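**Household Textiles, evening class: notes for session 5, folding and stacking**

Welcome back! Last week was all washing and drying, so tonight we get to the part I love most, which is putting cloths away so that they're a pleasure to take out again. Bring whatever you've got at home: tea towels, muslins, napkins, old pillowcases. Patterned ones are great fun for this.

### Before you fold

Shake each cloth out hard and smooth it flat with your palm, middle first, then out to the corners. Riku Morikawa asked last time about cloths that have gone out of square in the wash. Pull them gently across the diagonal (a friend on the other end helps!) and most will come back.

### The basic fold

1. Pattern side down, long edge towards you.
2. Bring the left side over to meet the right and run your hand along the crease.
3. Fold the top down to the bottom.
4. Fold once more if your basket is a small one.

The print should now be on the outside. Turn the folded edge to face the same way every time, and you'll be amazed how much better the pile sits.

### Stacking and the basket

Build the pile on the table next to the basket, then lift it across in one go with both hands underneath. A shallow basket with holes in the sides is lovely for this, as air can get through and you can see what's in there. 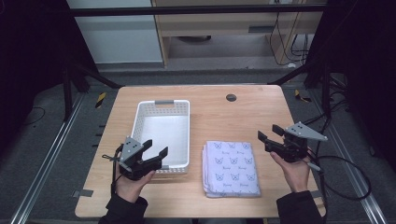

If the layers have slid a little, tap the long side first and then the short side. Don't squeeze! Soft cotton springs back and you end up with a bulge in the middle.

### For Saturday

Fold one full basket at home and time yourself. Setsuko Hoshino has spare muslins if you're short. Doors open at 9.45, and Ratih Manurung is showing us her rolled napkins, so do come early for a seat near the front.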